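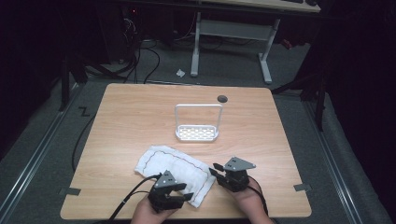 Sosberg, June

To the list,

I've read the whole thread on the library's book sale, including the part that turned into a thread on parking, and I'd like to bring us back to the paperbacks.

Nizar Saliba wrote:

> The sale took in 1,036 dollars, which is fine, but we still have boxes
> in the hallway and the fire inspector has now seen them twice. I say
> we stop taking donations until the fall. Anyone who wants to drop off
> an encyclopedia can be told we are closed, deceased, or moved to Ohio.
>
> Also, whoever priced the cookbooks at a quarter each should know that
> a dealer bought the lot before I had my coat off.

I priced the cookbooks. I'd do it again. Those cookbooks had been in the hallway longer than the hallway carpet, and the dealer carried them out himself, down both flights, and thanked me. If he gets rich off a gelatin salad book from the seventies then I wish him well with it.

On stopping donations, I'm half with you. The trouble is that people don't bring us books when we ask for them. They bring us books when a parent moves to a smaller place, or when they've had a bad weekend with a garage. Tell them to come back in October and the books go to the curb, and the good ones go with them. The signed poetry that paid for the new return slot came in under a pile of tax guides. I know because I'm the one who went through the tax guides.

What I would do is stop taking certain things. My list, open to argument:

Encyclopedias, any. Computer manuals for machines that no longer exist. Condensed novels. Magazines, and yes, that includes the yellow ones, I know they're handsome. Anything that smells. Textbooks, unless the person at the door can name someone who would want one.

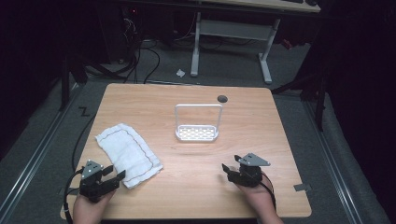 That would have kept out most of what is in the hallway now. I went through it last night and filled 251 lines of a notebook before my pen and I both gave up. By my reading more than 3,000 books came through the door since winter, and a shameful share of them were the same four thrillers.

Marwan Sleiman has offered his barn again. I'd like us to say thank you and no. We did the barn once. The mice took a real interest in local history, and we never did get the atlas back in one piece.

As for the leftover boxes, Jisbridge school will take the children's books if we bring them before summer break, and Suha has the van until five most afternoons. The rest can go to the paper mill people. I realize that some of you feel strongly about pulping. I'd ask those of you who feel strongly to come by and choose a box to take home. There are plenty. Bring a dolly.

One more thing for Nizar. The sign on the door said "Books Wanted" in letters a foot high for the whole of the sale. I've taken it down. It's in the hallway, behind the boxes.

Nahuel Sepúlveda

2 comments

Fadi Zein
I'll take a box if I can pick which one. Not thrillers. Does the no-textbooks rule cover the Latin grammar? I can name someone who would want it (me).

Suha Sabbagh
Van is fine, but somebody else is lifting. And the mice only ate the index.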